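Gramia Raised Garden Bed, 400 mm high
Sold by Spanos Garden Supply
Item 634

In stock
Colours: Eucalypt, Slate, Cream

The Gramia is a steel garden bed for people who have read that tomatoes are easy to grow and would like another go at finding out. It bolts together in an afternoon, or a long weekend if you lose the little bag of nuts in the grass.

Each bed holds 200 litres of soil. That sounds like plenty until you're wheeling it down the side of the house past the bins. We recommend filling the bottom third with sticks, old leaves and whatever the hedge gave up in December.

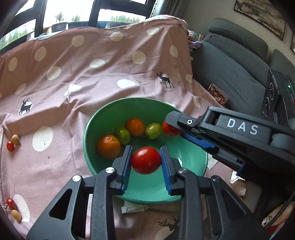

The base is open, so water drains straight through and your worms can come and go as they please. The top edge has a rolled rubber trim, kind to forearms and apparently delicious to cockatoos. Replacement trim is sold separately. We sell a lot of it.

Panels are powder-coated and need no care beyond a hose down. Please don't paint them. If you must paint them, please don't send us the photos.

What's in the box
4 side panels
4 corner pieces
Rubber trim
Bolts and nuts, plus 9 spares
Instructions, rewritten by Nandi Kruger after the complaints

Pairs with: Unia tomato stakes, Gikus drip hose kit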